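Old Desktops, Second Shift
Dec 30, 2024

The repair room at Ellholm opens at 10 on Saturdays, and by then there are usually towers stacked along the wall. Most come from offices in Gallness that replaced everything in October. The shop took in 118 machines that month and has put 78 of them back into use.

Start with the dust
Every case gets opened and blown out first. Fan blades collect a gray felt that holds heat in, and a PC that shuts down after twenty minutes often needs nothing more than this. Hold the blades still while you use the air.

Look before you pull
Check the capacitors next. Tops should be flat. A swollen or crusty one means the board goes in the Drerow recycling bin, and the memory and drive are saved for something else. Office boards are laid out tightly, so take a phone photo of the cables before unplugging any.

The processor
Old thermal paste dries out and has to come off with alcohol and a lint-free cloth. Release the lever, swing the load plate up, and lift the chip by its edges. On a Dell board with the plate open, the silver heat spreader sits within easy reach, close to the capacitors and chokes, so go slowly.

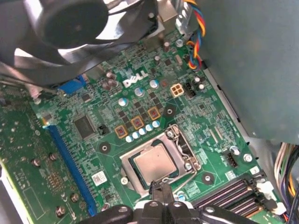

What it costs
A cleaned and tested desktop sells for around $359 less than the shop's new ones. Okonkwo, the parts store next door, carries paste and case screws. Bring the old screw with you to match the thread.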